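Chapter 4
Toy Safety and the Age Label

What you will meet in this chapter: how age grades are set, why small parts cause so much trouble, what a use-and-abuse test involves, and how a perfectly sound toy can be sunk by its own box.

4.1 The rabbit in the meeting room

In the spring of 2000 a small firm called Dandeo set out to sell a clockwork rabbit. It had a good spring, a cheerful face and two glued-on eyes, and everyone in the building was fond of it. The packaging said "For all ages", a phrase that had been chosen by the sales department on the grounds that it left no customer out.

It also left no test out. A toy meant for all ages must be fit for the youngest of them, and the youngest of them will try to eat it. The rabbit's eyes came off at the first serious pull. Dandeo's first thought was to print a larger warning. Its second was to ask Yee-man Chiu, then a junior tester at the Skumbridge laboratory, whether babies could be relied upon to read it.

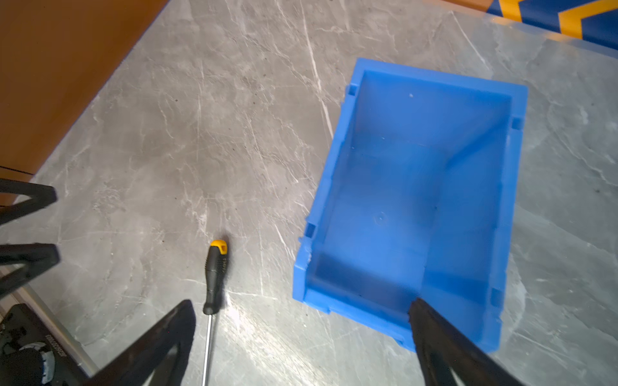

The rabbit was given stitched eyes and went on sale the next year. We will return to it in section 4.4, by which time it will have developed a problem with its key.

An age label does two jobs, and students often confuse them. The first is advice about interest: a puzzle marked for six-year-olds may bore a child of nine and baffle a child of three. The second is a statement about danger. Parents tend to read every label as the first kind. A proud grandfather who sees "3+" on a box may decide that his granddaughter, at 26 months, is advanced for her age. She may well be. Her windpipe is the usual size.

For this reason the law in many countries does not let a maker simply choose a number. If a toy is plainly attractive to toddlers, it will be judged as a toddler's toy, whatever the box says. A soft duck marked "not for children under 36 months" is still a soft duck.

4.2 What counts as a small part

The basic tool is a small cylinder, cut on a slant inside, which stands in for the throat of a young child. If a part fits wholly within it, in any position and without being squashed, it is a small part. The test takes a few seconds and has ended a great many product launches.

Bear in mind that the part need not be loose when the toy is bought. It may work loose later, with some help. Testers therefore drop the toy, twist it, pull it and press it, then look at what has come away. These are known as use-and-abuse tests, and they attract a certain kind of employee.

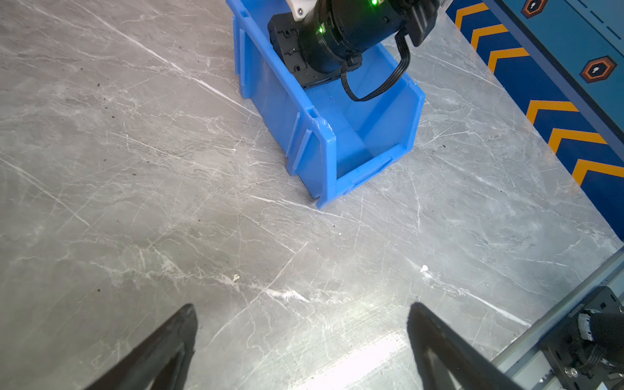 The case of the Riltavau farm set shows how untidy this can become. The set had 28 pieces, all of them too large to fit the cylinder. The hens, however, stood on pegs, and the pegs snapped. Riltavau argued that no reasonable child would bend a hen sideways. The laboratory asked to see the evidence for a reasonable child. After nearly 91 days of letters, the pegs were made thicker.

Lei, a rival firm, had meanwhile moulded its hens and their bases in one piece. They were ugly hens, and they passed first time.

Terms to learn: age grade; small part; foreseeable use; use-and-abuse test.

Before reading on

Find a toy at home or in a shop and cover the age label with your thumb. Decide what age you would give it, and write down which features made up your mind. Then lift your thumb. If you and the maker disagree, keep your notes, as you will need them for the exercise on foreseeable use in section 4.3.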